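3.2 Kitchen layout and water use at the sink

The household survey asked about fixtures in the kitchen, bathroom and laundry area, but this section deals only with the kitchen. Of the 450 homes that returned a complete form, 126 had a sink with two basins. The rest had a single basin, apart from a small group of older houses in Welham where the kitchen sink had been moved to a back room. Those houses were left out of the comparison because the forms did not say how often the sink was used for dishes.

We expected two-basin homes to use less water for washing up, as earlier work on dish washing by hand has suggested. The usual argument is that a second basin lets people fill one side with wash water and the other with rinse water, so that the tap stays closed for most of the task. Respondents were asked which of four habits came closest to their own: washing and rinsing under a running tap, filling one basin and rinsing under the tap, filling both basins, or using a separate bowl. Figure 4 shows a two-basin sink.
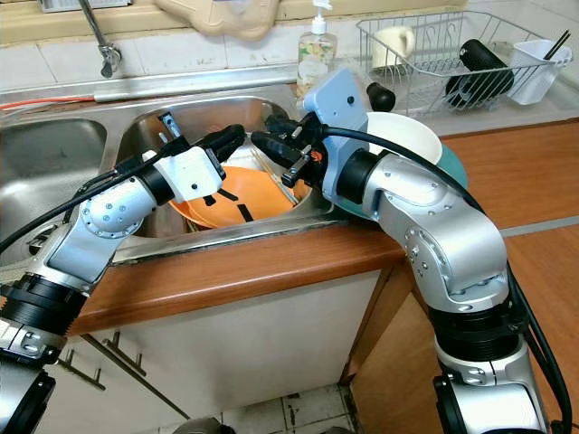 Figure 4. Double-basin stainless steel kitchen sink.

Owning a second basin did not mean using it for rinsing. In the Flellard district, most two-basin homes reported washing in one side and rinsing under the tap, and the other side was used to stack dishes or drain vegetables. Filling both basins was more common in Welham, where water has been metered for longer and where the local supplier, Kitico, prints the previous month's use on each bill. The form did not ask whether people read that part of the bill, so we cannot say how much it matters.

Meter readings were available for part of the sample only. Kitico supplied monthly totals for homes that had signed the consent form, and these covered all indoor use. To estimate the share used at the kitchen sink, we followed the method of the Mac Giolla study, which combines the monthly total with a one-week diary. Each household wrote down the start and end of every washing-up session and noted whether the tap was left running. Diaries with more than one missing day were dropped. The remaining diaries held nearly 2,000 entries.

Household size had a larger effect on the estimates than the number of basins. Once homes were grouped by the number of people living in them, the difference between single-basin and two-basin kitchens was small, and in the largest homes it disappeared. Washing habit remained important in every group. Homes that rinsed under a running tap had the highest estimates, whichever sink they had.

Two limits should be noted. The diary week fell in July, when several families in Flellard were away for part of the time. The form also did not record basin depth, so a shallow basin and a deep one were treated as the same. Section 3.3 applies the same grouping to homes with a dishwasher.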